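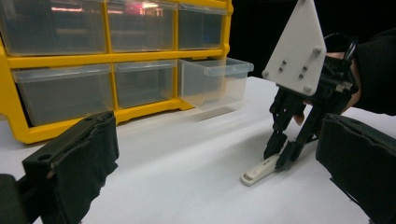 A small parts organiser, also called a drawer cabinet or parts cabinet, is a storage unit made up of an outer frame and a number of removable drawers. It is used for screws, beads, fuses, stationery and other small items that are hard to find once mixed together.

Construction

The frame is usually moulded plastic or folded sheet steel, divided by rails into rows of compartments. Plastic frames are made in many colours. Drawers are commonly clear or translucent so that the contents can be checked from the front. A pull tab or lip is moulded into the drawer face. Many drawers have a stop at the rear, which keeps them from falling out when opened fully. To take out a drawer of this type, the user tilts the front upward and draws it forward.

Sizes

Bench models may have only a handful of drawers, while workshop cabinets can hold 100 or more. Drawers in a single unit may differ in width. The Priken bench unit, sold in yellow and grey, is about 197 mm deep and weighs 2 kg empty. The Ueda pattern uses a narrower drawer with slots for dividers.

Use

Light units should stand on a level surface or be fixed to a wall through keyhole slots in the back. Heavy contents are kept in the bottom row to lower the centre of gravity. Labels are placed on the drawer front below the tab. Clear polystyrene drawers can crack if dropped and may cloud when wiped with solvent.

See also

Tackle box
Pigeonhole cabinet
Card catalogue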